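## 4. How far can the letters be trusted?

Most of what has been written on the Gastov assembly hall rests on one source, the letters its architect, Branislav Bartoš, sent to the client while it was being built. Later writers have taken them more or less at his word. We are less sure. This section sets the letters against the drawings and the building accounts, and asks who settled the shape of the roof.
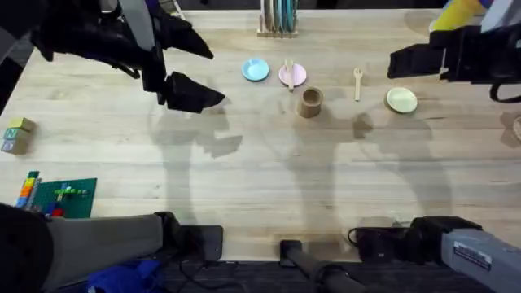
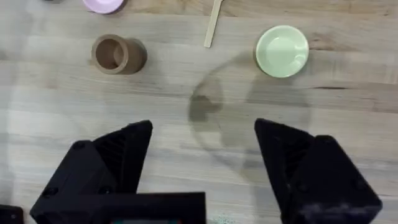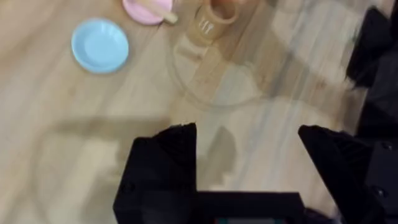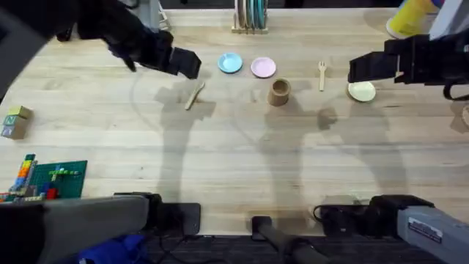
**Figure 2.** Work at a light wooden tabletop, four views.

The usual story is simple. Bartoš drew a folded roof in one evening, the client liked it, and the office of Troto was brought in to make it stand up. Every account we have read repeats this, and every one of them gives the same letter as proof. The letter is undated. It was filed with the November papers by a later hand, and the case for an early date seems to rest on nothing more than where it sits in the box.

The drawings tell a messier story. The surviving set runs to 943 sheets, of which only 40 show the roof at all. None of the 40 carries Bartoš's initials. Two of them, both in soft pencil, show a flat roof with a raised edge, and on the second of these someone has sketched a fold in a different hand. Šindelář (the engineer at Troto, who gets a single line in most histories) signed the next sheet in the run. It would be rash to say that the fold was his idea. It is just as rash to say that it was not, and that is what the standard account has been saying all along.

Supporters of the usual view make much of the phrase "my roof", which Bartoš uses often. We do not think it can bear the weight. He also writes of "my bricks" and "my road", and the road was laid by the town. A man who talks like this is telling us about his manners.

The accounts are more useful, if duller. Entry 1113 records a payment to Troto for "changes to the form of the roof". The wording matters. Sums, checks and site visits are all entered elsewhere under their own names, and the clerk was careful about such things. Kamil Šindelář's name stands beside the entry. It has been suggested to us that "form" here means formwork, the timber into which the concrete was poured. This is possible, and we cannot rule it out, but formwork was supplied by Asden under a separate contract and was paid for from a different page of the same book.

A weaker argument should be dealt with here too. Ngô's survey of the hall claims that the roof "could only have come from an architect's eye", on the grounds that the folds line up with the windows below. They do line up on the street side. On the yard side they miss by the width of a brick, and the gap has been filled with a strip of lead. If this was one mind at work, it was not looking at the yard.

None of this gives us a new author for the building, and we are wary of swapping one hero for another. The habit of naming a single designer suits book covers and plaques better than it suits the drawing office, where sheets were passed about and altered by whoever had them. What the papers do allow is narrower. The fold came in after the flat roof had been drawn up, Troto was paid for work on the form of the roof, and the one letter that puts the idea earlier has no date. Section 5 turns to the stair, for which the evidence is thinner still.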